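Housekeeping and Linen Care, Unit 5
Towels: sorting, folding, holding and hanging
Tedcombe Adult Learning, course handout

Read before the practical. Bring this handout with you, along with two bath towels and one hand towel from home. Old ones are fine.

1. Pile and loops

Most bath towels are terry cloth. A flat ground weave holds the cloth together, and extra yarn is pulled up into loops on one or both faces. The loops are the pile. More loop surface means the towel takes up more water, and it also means the towel is slower to dry.

Loops lie in different directions after washing. A towel of one color can look streaked for this reason. Before you write a towel off as faded, brush the pile one way with your palm and look again. If the streak moves or goes away, it was the pile. If it stays put, it may be bleach, wear or part of the design.

Pulled loops should be cut level with the pile using small scissors. Do not pull them. In a looped weave one snag can run a long way.

2. Sorting

We use the Vumlow sheet for sorting. It has four lines:

Bath
Hand
Face
Rags

A towel goes to rags if the edge has come unstitched for more than a hand's width, if there is a hole you can put a finger through, or if the stain is still there after a second wash. Thin towels stay in use until one of these applies. Write the number in each group at the bottom of the sheet and hand it in.

3. Washing, short version

Full notes are in Unit 4. For this unit, remember:

Wash towels apart from anything with zippers or hooks.
Fill the drum loosely, to 80 percent at most.
Use less detergent than you would for shirts.
Leave out fabric softener. It coats the loops and they take up less water.
Shake each towel once, hard, before it goes on the line or in the dryer.

The shake matters more than students expect. It lifts the loops and gets rid of most of the twist from the spin.

4. Folding in thirds

Lay the towel flat with the long side toward you. Smooth it from the middle outward. Fold the far long edge down one third, then the near edge up over it. You now have a long strip. Bring the two short ends to the middle, then close it like a book. The rounded fold faces the front of the shelf.

Shelf stock at the Feston training rooms is 100 bath towels, stacked in tens. If the stack leans, the strips were not the same width. Take it down to the bad one and fold again from there.

Hand towels are folded in half lengthwise and then in thirds. Face cloths are folded in quarters.

5. Holding a towel by the edge

A towel is easiest to control when it is held at two points on the same edge, one at each end. Let the rest drop. Gravity pulls the cloth straight and you can find the corners without spreading it on a table. If you hold it in only one place, it falls into a cone and the corners go inside.

Take a small amount of cloth at each point. A bunched handful leaves creases, and the edge will not hang level. It is normal for a little of the top edge to fold over the place where it is held. Straighten that part last, after the towel is on the rail.

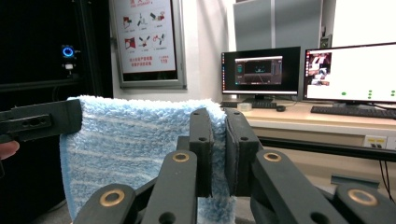 Course tutor, Linen and Laundry
Tedcombe Adult Learning

The blue towel has one point of hold at its top edge and another over at the left side, and the body of the cloth hangs down between. Look at the narrow band of fabric that droops over at the top. On a rail, that band is what you would pull flat with finger and thumb. The faint white streaks run across the pile, so they are handy for checking level: on a striped or streaked towel, use the lines before you use the hem.

Practice: lift a bath towel by two points, let it hang, then lay it down flat in one movement. Repeat until it lands without a fold under it. Some 5 tries is usual for a beginner.

6. Hanging

Hang bath towels over the rail with the front a little longer than the back. Do not double them over while damp. Leave a gap between towels the width of your hand. Hooks are fine for hand towels, but a heavy bath towel on a hook dries badly where it gathers.

For next time

Read the Takeda leaflet on line drying, first section only.
Sort one shelf at home with the Vumlow sheet.
Practical is in room 858. Doors open at 9:30 a.m.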